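Home Explore Notifications Messages Lists Profile

Filed under: Threads / Household / Sorting & Storage

I finally went through my aunt's sideboard in Jondport this week. Some notes on clearing a house, in case you have one coming up.

1/ Start with paper. She kept 17 folders and most of it could go. The water bills went back to February of a year when I was in grade school. I kept the deed, the insurance and her letters.

2/ Weigh what you give away if the charity wants a figure. Sethi took 165 pounds of linens and dishes. They gave me a receipt on the spot.

3/ Small stuff is the slow part. Hair clips, wrapped candy, lids with no jars. I gave it one afternoon and a table. 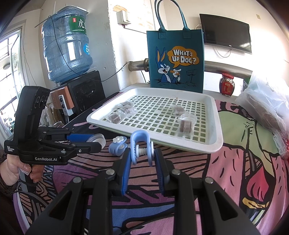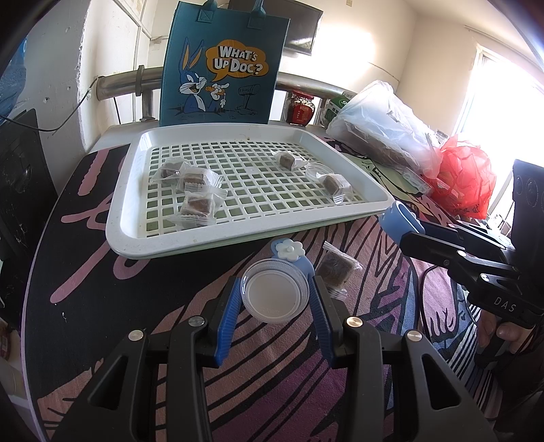

Efa Morris replied that small things should go last, after the furniture is out, and that she lost a whole month to drawers before she learned it. Fair point. I would still do one table early - it gets you used to deciding.

4/ Get two quotes for the furniture. Vadetti offered $1712 for the dining set and the wardrobe. Fivari offered $3280 for the same pieces and paid for the truck.

5/ Don't let family pick things by text message. We tried that and two cousins were promised the same clock. Now it's a shared list with one name per item.

6/ Leave one chair in the house until the end. You will need to sit down.

The attic is next. I'll add to this when I've seen what's up there.

April 25, 2020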